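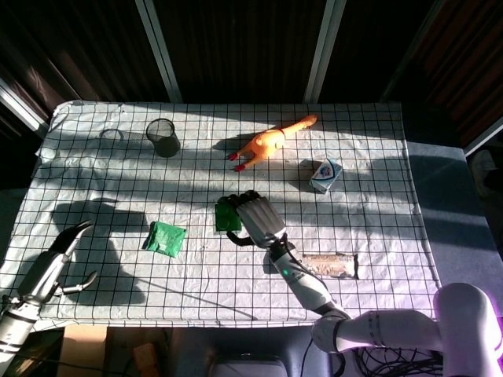

The checked cloth in the sunshine, with the orange rubber chicken.

Drirstead Allotment Society
Minutes, 2021-02-11

Lakshmi Subramaniam (chair) gave everyone a very warm welcome, and it was lovely to have Riku Tsuji back with us. Apologies from Elango Ramasamy.

Water: the new tap by the Kellura plots will cost £1,469, rather more than we had hoped, but all were happy to go ahead in March.

Waiting list: now 19 names. Vasanthi Kandasamy will kindly ring the first four.

Seed potatoes: nearly 65 bags ordered so far, do please tell Riku if you want more!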